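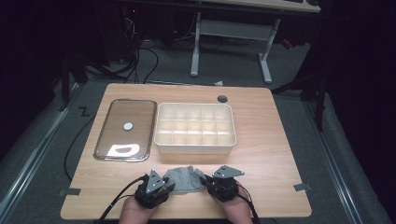
Kermani Kitchen School began in the back half of a shoe repair shop in Restport, with one stove, a borrowed set of mixing bowls and a Sunday class that was supposed to last until the end of February. Gholamreza Kordestani taught the first one himself, a long afternoon of rice, herbs and slow-cooked lamb, and so many people asked when the next one was that he wrote their names down on a paper bag and called them all that week. We have grown a good deal since then, but we still like to cook on plain, homey things - a wooden table with a warm honey color to it, a glass lid or tray with rounded corners, the sort of pieces you could find in your grandmother's cupboard.

These days we have two kitchens, the original one in Restport and a bigger, brighter one over in Wisau, and between them we run 49 courses a year. Last year 1,264 people came through our doors, and 511 of them had been with us before, which makes us happier than we can say! Upendo Massawe looks after everything that happens in Wisau, including our bread courses and her coconut fish stew evening, which fills up faster than anything else we offer (please do book early).

Most classes last 90 minutes, though we are terrible at sending people home and there is usually tea afterward. You don't need any experience, or your own apron, or a partner to cook with. If you have an allergy, just mention it when you sign up and we'll work the menu around you.

Come by and say hello whenever the door is open.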